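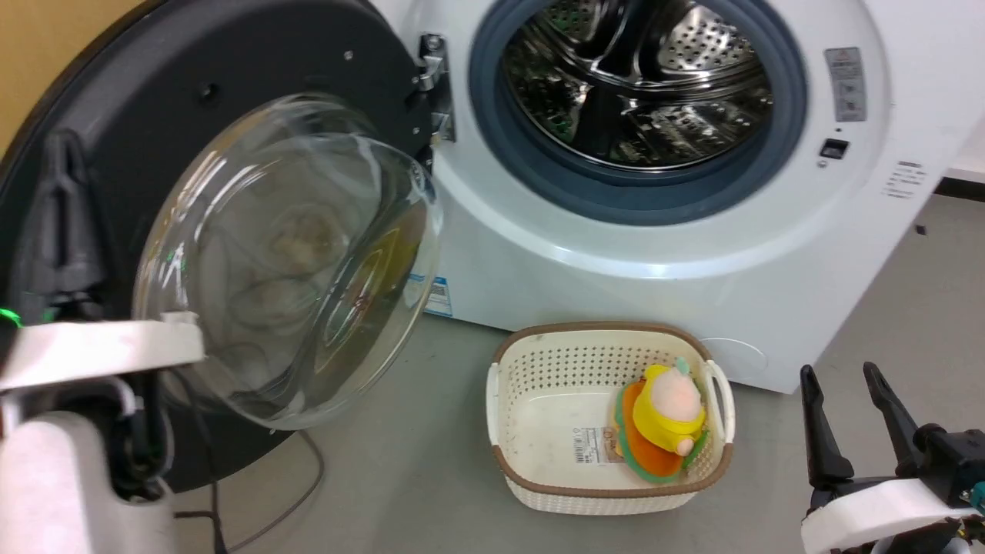 Pongsak Yensuk wrote in to say his first batch of idli batter came out gritty and faintly grey, and was he supposed to have washed the stones more than once? Yes, Pongsak, and I'm sorry, because the old version of this section gave the stones one line and I can see how you'd skip over it. I've rewritten the whole thing.

Section 3: Getting your Cekari wet grinder ready for its first batter

Please read this part before you plug anything in, even if you've owned a grinder before. The Cekari has a tilting bowl and the old Hoarau didn't, so a few things go together differently.

Unpacking

1. Lift the base out first and put it on a flat bench. Stone and tile are both fine. I don't love it on a wobbly trolley.
2. Take out the bowl with both hands. It's got a granite floor and it is heavier than you think it's going to be!
3. Unwrap the roller stones (there are two, on one shaft) and check the faces for chips. A bit of powder is normal. A chip you can catch a fingernail in isn't, so stop there and email me.
4. Find the scraper, the lid and the small bag with the locking pin and tension knob. The bag is taped under the lid and people throw it out with the cardboard all the time. Replacement is part 439 if you've already done that.

Washing the stones

5. Scrub the bowl floor and the rollers with a stiff brush and warm water. No detergent on the granite, please, it hangs about in the pores and you'll taste it in your dosa.
6. Fit the bowl, drop the roller shaft in and push the locking pin through until it clicks.
7. Put in a cup of cheap raw rice and two cups of water. Lid on, switch on, and let it run for ten minutes.
8. Tip it out. It'll look like dishwater. Rinse and do it again with fresh rice.
9. Keep going until the ground rice comes out properly white. Mine took 4 goes, and Ronaldo Manalastas reckons he got away with 3. Throw all of it away, don't feed it to the chooks.

Caution: never start the motor with the bowl dry. Stone on stone will flatten the faces and I can't fix that under warranty.

Caution: switch off at the wall before you tilt the bowl or put a hand or spatula anywhere near the rollers.

Setting the tension

10. Turn the knob clockwise until you feel it bite, then back it off half a turn. That's where I leave mine for urad dal.
11. For rice, go another quarter turn tighter once the grains have broken down. If the motor note drops and sounds like it's labouring, back off and add a splash of water.

Note: the scraper should just kiss the side of the bowl. If it squeaks, loosen the wing nut and nudge it in towards the middle a touch.

Your first real batter

12. Soak your dal and rice separately. I do the dal for around four hours and leave the rice in overnight.
13. Grind the dal first, adding cold water a bit at a time (I keep a jug in the fridge). You want it fluffy, so a little blob floats in a glass of water.
14. Grind the rice until it feels like fine semolina between your fingers, then mix the two by hand with salt.
15. Leave it somewhere warm, in a container with plenty of headroom. In July my Castine kitchen is freezing and it can take the best part of 48 hours, but in summer I've had it climbing out of the pot by breakfast.

Note: if you bought the Loltau coconut scraper attachment, don't fit it yet. Run at least one proper batch first so the belt can settle in. Fitting is covered in Section 5.

After each use

16. Rinse the bowl and rollers straight away, before the batter sets.
17. Stand the rollers on end on a tea towel and leave the lid off until everything's dry right through. Granite put away damp smells musty.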